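4.2 Clip handling with the Plirkton kit

We come now to the part of the trial we had most looked forward to, and the part that took up most of our Saturday. The Plirkton kit is sold by Zitstead as a two-arm bench set for small labs and classrooms, and its guide says that it can be taught fiddly household work from demonstrations alone. Clips seemed to us a fair way to find out, as anyone who has hung out washing with cold hands will understand! A clip has to be squeezed at the right end, carried without twisting, and let go only once its jaws are around the thing it is meant to hold.

For the task we call Greta, the arms work on a wavy tube that is clipped to thin upright rods. The curves of the tube matter a good deal, as a clip that sits nicely on a straight stretch may slide or tip on a bend. We used both spring clothespins and larger plastic clips, and we left the choice of grasp entirely to the person giving the demonstration. Each operator gave 100 demonstrations after a short warm-up, and the policy was then trained with the Sqalli software that comes in the box, with every setting left as we found it.

We should say a kind word for the wrist cameras, which we had expected to replace and in the end were happy to keep. At close range the fingers blur, and they can hide part of a clip, but the view of the tube and rods stays useful for most of the approach (Figure 7). The printed camera mounts are light and easy to adjust, though we did find ourselves checking the screws more often than the guide suggests.
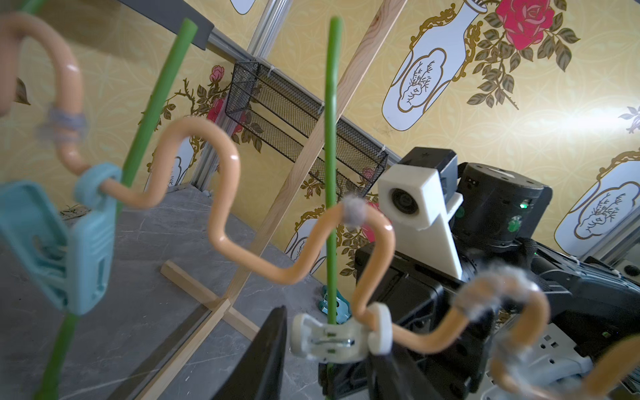 Figure 7. Wrist camera view during the Greta task, with a white clip holding the tube to the central green rod and the other arm at right.

4.3 Setup time and upkeep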